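Households wanted: bedroom clothing and bedding diary

Planard is looking for households to keep a six-week diary of what happens to the clothes and bedding in one bedroom. We want to know what gets worn, what gets washed, what gets put away and what stays where it landed. You do not need to be tidy and you do not need to own anything in particular.

Applications close 17th February.

Planard does research on household goods and how people use them at home. Our last diary covered towels and ran in Drilla only. This one is open to households in Drilla and Sitthichai, including the villages on the Sitthichai bus route. The work is paid for by Wallomik, who make closet fittings and storage boxes. Wallomik will see the combined results and a selection of unnamed diary entries. They will not see your name, your address or anything else that would let them contact you.

There are 600 places. If we get more applications than that, we will pick a mix of household sizes and housing types, so a quick application does not have a better chance than a slow one as long as it reaches us by the closing date. 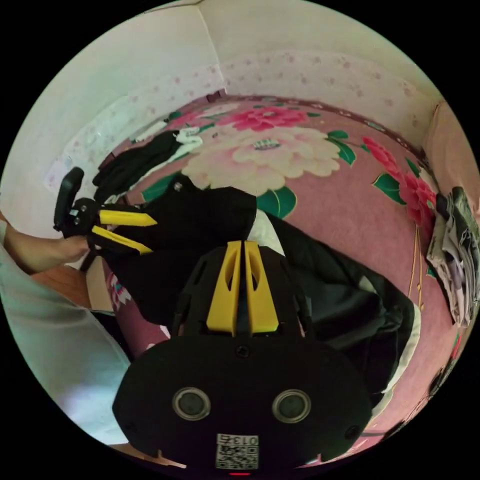 What you would be doing

One adult in the household is the diary keeper. That person picks one bedroom and sticks with it for the whole six weeks. It can be your own room, a shared room, or a child's room if you are the parent or guardian. A studio apartment counts as a bedroom.

Every evening you fill in a short page. It asks:

What was worn today by the people who sleep in the room
What was taken off and where it was put
What went to the wash, and whether it went because it was dirty or for some other reason
Whether the bed was made, changed or left
Whether anything was put into storage or brought out of it

Most people in the towel diary spent a few minutes a day on theirs. The first evening takes longer. On that evening you also fill in the room list, which asks for the main pieces of furniture, the kind of closet or rail you have, and the bedding in use and in reserve. Set aside 20 minutes for it.

At the end of each week there is an extra page with a few open questions. These are the part we read most closely. Write as much or as little as you want. Spelling does not matter, and you can write in English or Spanish.

You can use the paper diary or the web form. Please choose one and stay with it. Paper diaries come with a prepaid envelope for each week. The web form works on a phone but is easier to read on something bigger.

Who can take part

You must be 18 or over and have lived at your current address for at least the last three months. Renters, owners, lodgers and people living with family can all apply. One diary per address.

We are short of the following from earlier projects and would be glad to hear from you if you fit:

People who work nights or rotating shifts
People who share a bedroom with someone who is not a partner
Households that use a laundromat or a shared laundry room
Anyone over 70 who does their own washing
Homes where a bedroom is also used for work

You cannot take part if you or someone you live with works for Wallomik, for another maker of storage or closet products, or for a store that sells them. Work in a commercial laundry is fine. If you were in the towel diary you can apply for this one.

If you expect to be away from home for more than one week out of the six, please wait for a later project. Single nights away are not a problem. There is a box to check for them.

What we are interested in

A lot of what is written about storage assumes two kinds of clothing, clean and dirty. The towel diary gave us reason to doubt that. Several keepers used the comments space to tell us about clothes instead, and mostly about the ones in between: the sweater worn for two hours, the pants that will do for tomorrow, the coat that has a hook by the front door and still ends up on the bed. We had no page for any of it. This diary has one.

We are also asking about heavy items, which means coats, jackets, blankets, comforters and anything else that takes up a lot of room when it is not being used. Please record these each time they are moved from one place to another, even if they are back where they started by bedtime. 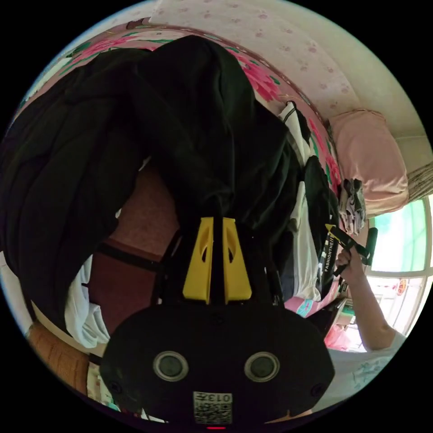

Black clothing in a bundle.

Bedding gets its own page. We ask about top covers separately from sheets, and by top cover we mean whatever is on top when the bed is made: a bedspread, quilt, comforter or blanket. If you don't use one, write "none" on the room list and skip that line from then on.

Photographs are optional. If you are willing, take a photo of the bed and the floor next to it at any point in the day, up to once a day. Don't clean up first. Leave people out of the photos, and check that there is no mail, medication or screen showing that you would not want us to see. Households that send no photos are paid the same.

Payment

Diary keepers receive $20 for each completed week, paid by bank transfer or as a grocery card. A week is complete if at least five of the daily pages and the weekly page are filled in. If you miss more than that, you are not paid for that week but can carry on with the next.

Keepers who complete all 6 weeks get one extra payment of the same amount. Payments are made in two batches, one halfway through and one after the last diaries are in. The second batch will be sent in May.

Planard cannot advise on taxes or benefits. If you receive a benefit that depends on your income, check before you apply. We can give you a letter stating the amount and the dates.

Home visits

A smaller group will be asked if one of our interviewers can visit. The visit lasts up to an hour and is paid separately. The interviewer will go through a few of your diary entries with you in the room they were written about, and will ask to look inside the closet or dresser if you are comfortable with that. You can say no to a visit and still keep the diary. You can say yes and then change your mind, including on the day.

Interviewers carry a Planard card with a photo. They will not sell you anything, and they have nothing from Wallomik to give away. Please tell us beforehand about stairs, dogs and parking.

Your information

Diaries are stored under a number. The list that connects numbers to names is kept separately and is deleted once the last payments have cleared. Paper diaries are scanned and then shredded, unless you ask for yours back, which you can do on the inside cover.

You can leave the study at any time without giving a reason. If you leave, tell us whether we may keep the pages you have already sent. If we don't hear from you on that point, we will remove them.

Everyone in the household who sleeps in the chosen room needs to know about the diary. Adults sign the consent sheet themselves. For children, a parent or guardian signs, but please explain it to the child too. Should someone in the room object at any stage, the diary stops and you are paid for the weeks finished up to then.

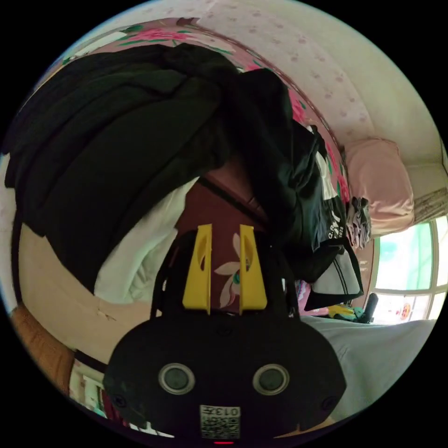
HOW TO APPLY

Fill in the short application on the Planard website under Current Studies, or ask for a paper copy at the front desk of either of our offices. The Drilla office is at 946 Mill Road, ground floor, entrance on the parking lot side. The Sitthichai office shares a building with the public library and keeps library hours.

The application asks for:

Name, address and a phone number or email
Number of people in the household and their age groups
Type of home
Which room you would use and who sleeps in it
How and where you do laundry
Usual working hours of the diary keeper
Paper or web

Do not send a sample diary or any photographs with the application.

We reply to everyone. If you have a place, you will get a start date and a consent sheet, and paper keepers will get their diary by mail. Please return the consent sheet before your first entry. Start dates are staggered, so two people in the same street may begin in different weeks. If you need a particular start date, put it in the notes box and we will try.

If we can't offer you a place, we will ask if you would like to be on the reserve list. Reserves are called when someone drops out in the first week. After that the list is closed.

Questions we have already been asked

Can two people share the diary keeping? One person should do it. If you are ill, someone else can fill in for a few days. Initial those pages.

Does the room need to have a closet? No. Rails, hooks, chairs, boxes under the bed and bags are all fine, and there are codes for each of them on the room list.

What if we buy new furniture during the six weeks? Carry on and make a note on the weekly page. Please do not buy anything for the diary.

I only change the bed when I remember. Is that a problem? No.

Do you need receipts for laundry costs? No. The weekly page asks for your best guess.

Will I get to see the results? A summary will be mailed or emailed to everyone who completed at least one week. The full report belongs to Wallomik and we can't promise that it will be published.

The application and all the diary pages are available in large print. Ask at either office, or check the box at the top of the web form.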